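How to Work Out a Season Points Total and Split a Tied Prize

The Skevesmont Amateur Golf Series uses a points table and a small prize fund. The same two calculations come up after every event. The method below works with a pencil or with any spreadsheet.

What you need

The final leaderboard with net scores, the points table for the event class, and the prize schedule. Majors (Koivisto and Vendeck) carry 700 points for first place. Regular events carry less. Check the class before you start.

Step 1. Rank the field

Sort by net score, lowest first. Players who withdrew or were disqualified go at the bottom and receive no points. Do not apply a scorecard countback yet. Countback decides the trophy only.

Step 2. Assign points

Give each player the points for the finishing place. If players tie, add the points for all the places they occupy and divide by the number of tied players. Round down to a whole point at this stage - rounding later gives a different total.

Step 3. Split the money

Prize money follows the same rule. Say 2 players tie for first at the Asesow Open, where first pays $2,463 and second pays $1,111. Add the two amounts to get $3,574, then divide by 2. Each player receives $1,787. The next player down is third and takes third-place money.

If the division leaves odd cents, drop them and carry the remainder to the season fund.
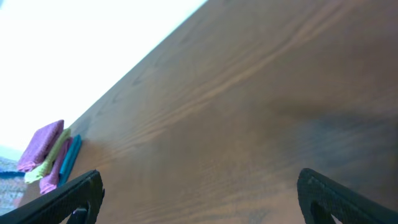

Step 4. Update the season table

Add the new points to each player's running total. Only the best results count, up to the limit printed on the entry form, so replace the lowest counting score if the new one is higher. Leave the old figure in its column and mark it "NC" (not counting).

Step 5. Check the sums

Total the points awarded and compare with the points table for the places filled. The difference should equal the fractions lost in Step 2. Do the same for the money. A larger gap usually means a tie was entered as two separate places.

Last updated November 13, 2020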